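Faltow Streaming – Member Help Desk
Ticket: Episode summaries out of order and attached to the wrong episodes, "Nakwood" season 4
Opened by: Yae Ogura
Status: Closed, with reservations

Original report

Hello. I pay for the family plan and I use it almost entirely to watch Nakwood, the one about the ferry town and the two sisters who inherit the boatyard. I am on season 4. Or I believe I am. Your site has made me less sure.

The summary under episode 2 says, in full, "Still reeling from the funeral, Maren turns down the harbor job." There has been no funeral. Everyone I care about was alive at the end of episode 1 and eating soup. I now know there will be a funeral, and I have spent the evening looking at each member of the cast as if they had a cough.

The summary under episode 9 welcomes me to the new season.

Please fix this, and please don't tell me in your reply who died.

Support reply, first line

Thank you for reaching out about playback problems. Please sign out on all devices, restart your router and clear the app's saved data. If the picture still freezes, let us know which episode you were watching.

Customer reply

The picture doesn't freeze. The picture is lovely. The words under the picture are wrong.

I did all of it anyway, as a show of good faith. Clearing the saved data also cleared my place in eleven other shows, so I have that to look forward to. The funeral is still there.

Support reply, first line

We're sorry for the inconvenience. Could you tell us the device, the app version and your region, and whether the same text appears in a web browser?

Customer reply

It appears on the television, the tablet, my phone and the old desktop in the back room. 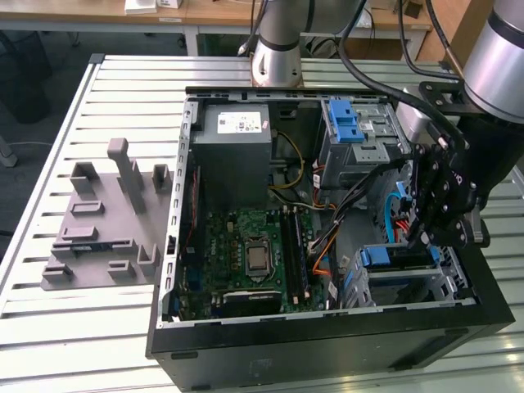 The browser does have one difference. There the episode 2 summary stops after "Still reeling from the fun" and three dots, which I found much more cheerful. I would be happy for you to roll that out everywhere.

Region: United States. App version: the newest one, according to the app, which may be biased.

I also went down the whole season with a pencil. Episode 1 is correct. From episode 2 onward, every summary belongs to a later episode, until you get to the last two, which have summaries from the start of the season. I worked this out by squinting so that I could read only the titles and the first few words. I don't recommend it.

Internal note, catalog team

Confirmed. Picked up from first line at 4 p.m. This isn't a device problem and the customer should not be asked to restart anything else.

Nakwood ran in a different order when it first aired. The network held back two episodes from early in season 4 and showed them near the end, where they made no sense, and the show's fans have been cross about it ever since. Our video files follow the order the producers wanted. Our summaries come from Lindsay, the listings supplier, and Lindsay follows the order of broadcast. So the videos moved and the words stayed home.

Nothing flags this. Each episode has a summary, each summary has an episode, and the automatic check counts both columns, sees that they match, and goes to lunch.

Tried:
Reloaded the season from Lindsay. Same text, same order, new time stamp.
Matched by title in place of episode number. Fixed most of the season. Failed on the pair called "Low Water" and "Low Water, Part Two," because the match ignores everything after a comma. Both now had the same summary, and it was the second one.
Edited those two by hand. Good until the nightly load, which put them back.
Locked the two edited records. Held overnight.

Asked for a list of other shows with the same mismatch. The report came back with 27 seasons. One of them is Tanstead, where the Christmas special is filed as the pilot. That would explain the reviews.

Support reply, catalog team

Hello Yae, and sorry for the wait. The fault is ours, and your pencil work was right. The summaries were in the order of the first broadcast and the episodes weren't. We've matched them up again for season 4, and you should see the new text once you close and reopen the app. Nothing needs clearing.

We've also put back your place in the other shows from a saved copy. One may be off by an episode.

Customer reply

Thank you. I have checked, still squinting, and episode 2 now says that Maren finds a leak in the slipway and an old friend returns on the morning boat. This is exactly what happens. It's a bit thin, given that the old friend sets fire to the boathouse, but I can see the case for holding that back.

Two things remain. The small picture for the episode after next still shows the whole town in black coats outside the chapel. And the "Because you watched" row is offering me a program called Saying Goodbye in Nakwood: The Cast Remembers, with one actor's face rather larger than the others.

I have put a sticky note over that part of the television.

Internal note, catalog team

Thumbnail swapped for a boat. Artwork wants a separate ticket for the recommendation row. They have a queue of 200 and asked whether the customer could scroll past it.

Did not pass that on. Hid the program from this account until the season is marked as watched.

Support reply, catalog team

Both are taken care of on your account. You can take the sticky note down.

Customer reply

Row is clear, boat is very nice. I'm leaving the note up until I finish the season. You may close this, but I'd like it written down somewhere that season 5 has the same problem. I looked at the first summary by accident, and apparently there's a wedding.

Closed by catalog team. Season 5 opened as a new ticket.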